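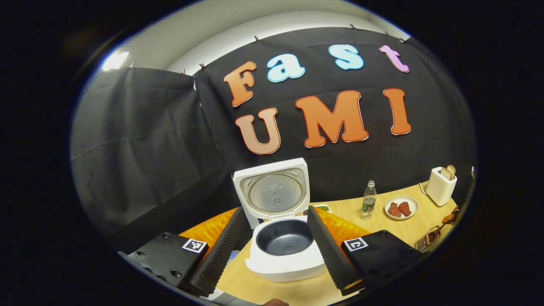
Stivum Home Reserve: A Winter With the Beige Box

There is a particular kind of person who reads the spec sheet of a home battery for fun, and I married into a family of them. So when the Stivum Home Reserve arrived on a pallet in September, I had plenty of company in the garage. My father-in-law brought his own level.

The Reserve is a wall-mounted battery rated at 13 kilowatt-hours. It charges from rooftop panels or from the grid, and it takes over when the power goes out. The chemistry is lithium iron phosphate, as it is in most of the competition, and Stivum says so on the box in letters larger than its own name. The color is called Dune. It is beige.

Installation

Stivum says two people can hang it in an afternoon. Our installer sent two people, and they took an afternoon, a morning, and a phone call to a man named Yoshinori Nomura at the distributor, who knew off the top of his head which of the mounting holes are decorative. The manual doesn't mention that any of them are.

You will also need the transfer switch, sold separately, and the communication cable, also sold separately, at a price that suggests it was braided by hand. Budget for both. The battery alone is a very heavy shelf.

Daily use

Most of the time it does nothing you can see, and I mean that as praise. It fills up during the cheap hours, empties in the expensive ones, and hums a little while it thinks. The hum is fine in a garage. I wouldn't put it on the other side of a bedroom wall, though the brochure shows a couple doing exactly that and looking rested.

We had two outages over the winter. The first lasted long enough for me to find a flashlight and then feel silly holding it. The second started just before dinner and ran into the next morning, and we kept the fridge, the furnace blower, the lights and the internet going with 24 percent left at breakfast. I had banned the clothes dryer. I had also banned the electric kettle, which was overkill and has been brought up since.

Switchover is quick. The oven clock survived both times, but the desktop computer in the spare room went down at the first outage and came back sulking. If you have something fussy, give it its own small backup.

Cold weather

Lithium iron phosphate doesn't like being charged below freezing, so the Reserve has a built-in heater that warms the cells first. It works. It also uses the electricity you were trying to save, and in the coldest stretch our overnight savings shrank to pocket change. The app files this under "Comfort," as if the battery had asked for a blanket.

The app

Oh, the app. It's made by an outfit called Lovoven and wants your location, your contacts and a password with a symbol in it. The main screen shows a little animated house with dots flowing in and out, and I have lost whole evenings to it. Changing the reserve level, the one setting you'll really need, takes five taps and a confirmation email. On one occasion it told me the battery was at 16 percent and also full.

Against the others

Before buying, we looked at the Shibata wall unit and the Fenurura stackable. The Shibata is slimmer and quieter, with a better app, and costs enough more that I closed the quote and went for a walk. The Fenurura lets you add modules later, a good idea if you're planning on an electric car. Its warranty is shorter, and the salesman kept calling it an ecosystem.

Stivum's warranty is ten years, provided the unit stays online. Ours dropped off the Wi-Fi twice and I got a stern message both times.

Would I buy it again?

Yes, with the cable price negotiated in advance. If your power hardly ever goes out and your utility charges one flat rate all day, keep your money and buy a good lantern. For anyone on time-of-use rates with a garage and some patience, the Reserve is a solid, dull, well-built box. My father-in-law says it's a hair off level on the left.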